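Sosetti – keeping a grip on cloth
Final report, software part

What we wanted: a controller that notices when cloth is slipping out of a two-finger gripper and closes a bit more, before it's gone. No force sensor. Only the wrist camera and the finger width. We took our demos with the hand-held gripper in a bedroom, light blue cloth on a bed, and everything below was trained on those.

Pinch first. A fold between the fingertips looks easy and it's the worst case for the width estimate, the fingers are nearly shut whether there's cloth in there or not.
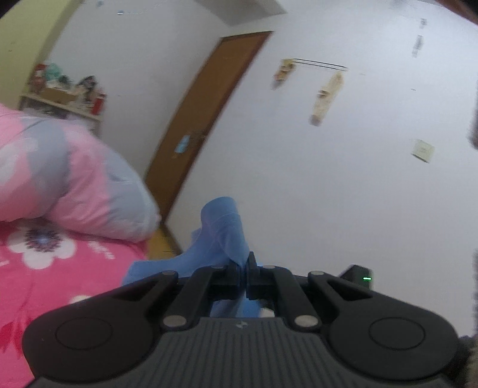 Text and code: Roswitha Frei
Handed in 11/02/2019

1. Data
300 demos recorded, 88 thrown out. Most of those because the pose tracking jumped when the gripper was turned fast. White walls don't give the tracker much to hold on to. I wrote a small filter (Skusness, in the tools folder) that checks the speed between frames and flags the demo if it's higher than a hand can go. Threshold set by eye. Should have been done properly, no time.

Time sync was the other headache. Camera and width log had seperate clocks and I only noticed in October, after two training runs that went nowhere. Fixed with an offset per session. Drift inside a session is ignored.

2. Perception
Segmentation of the cloth by color, then a small network for the edges. Blue on pink is easy. The print on the bedspread is less easy – white petals with dark centers give strong edges, and the first version kept putting a cloth corner on a flower. Added flipped and recolored crops, better after that. Shadows still a problem. Cloth in shadow gets split in two pieces and the planner takes the bigger one, which may be the wrong one.

3. Control
Two states, HOLD and CLOSE. In HOLD the width target stays fixed. If the cloth edge moves relative to the fingertips for several frames we go to CLOSE and take the target down one step. Then back. No learning in this part, the learned policy only gives the arm motion. We tried letting the policy do the width too and it chattered open-shut-open, so no.

Bottom edge grip is a different case from the pinch. The fingers sit left and right and draw the cloth inward, so the edge wrinkles and the "edge moved" test fires by itself. Workaround: ignore motion toward the middle, count only motion away from the gripper. One line in the code, took me a week to find.

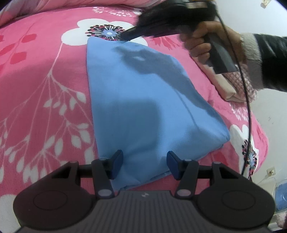

Berchtold read the draft and asked why the slip test runs on the image at all, when the width log is faster and a sudden drop in width would tell you the same thing. Also thought two states was too few, and that there should be a third for giving up and regrasping.

Answer to the first: thin cloth. The width hardly changes when it leaves, less than the noise in our log. For something thick like a towel that would be the better signal, and it would save the camera delay. Regrasping yes, agree. It's stubbed out in hold_fsm but never called.

4. Tooling
Replay viewer is called Hisoto. Shows video, width curve and state side by side, lets you step frame by frame. Started as a quick script and ended up the most used thing in the project. Export is broken for long demos, keep them short or use the raw log.

5. Open
– clock drift inside a session
– shadow split, maybe merge pieces if they share a straight border
– regrasp state
– more than one bedspread!! all our training backgrounds are the same pink one, so don't trust the segmentation anywhere else
– the README still describes the old folder layout, ask me if somthing is missing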